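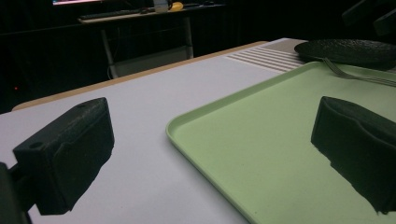
Section 2. Setting up the tray place

Okay, the table is wiped, the Plasetti tray is out of its sleeve, and now we get to the part I like best. I wrote these steps for the Kament starter kit, but they work for pretty much any tray with a raised rim.

1. Put the tray down flat, with one long side facing the person who's going to eat. Press lightly on each corner. If it rocks, turn it end for end and try again.

2. Slide it back a little from the edge of the table. I like enough room to rest my wrists (you'll find your own spot after a meal or two).

3. Run a dry cloth along the inside of the rim. Crumbs love that groove!

Note: The Yeon placemat is sold separately. You don't need it, but I wouldn't set a table without mine. 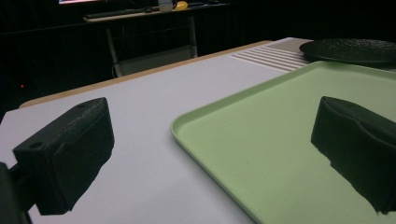 Color is up to you, and I changed my mind plenty of times before I settled down. The tray comes in a whole run of soft shades, and the plate should be something you can pick out against it at a glance. I went with mint green for the tray and a round black piece by its corner, and I love how dark it looks next to all that pale plastic — no hunting for the plate when the lights are low.

4. Set the dish where you want it before there's any food on it. Moving a full bowl is how soup gets on the floor.

5. Lay the fork inside the tray, on the flat part. Don't balance it on the rim.

Caution: Never use a tray as a cutting board. Knife marks hold grease, and they don't scrub out.

Caution: Keep trays off the stove, even when the burners are off.
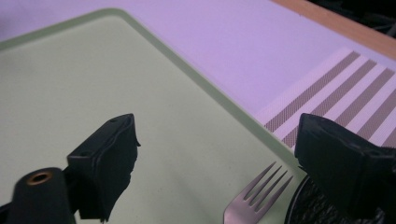
Bramon wrote in to say that step 5 should come before step 4, as a left-handed eater needs the fork settled first and the dish fitted in after it. Fair enough! Swap the two if that suits you, and put the fork on whichever side you reach for.

6. Sit down and pretend to take a bite. If your elbow bumps anything, shift the dish, then try once more.

Spare trays are part no. 695. Cleaning and stacking are in the next section.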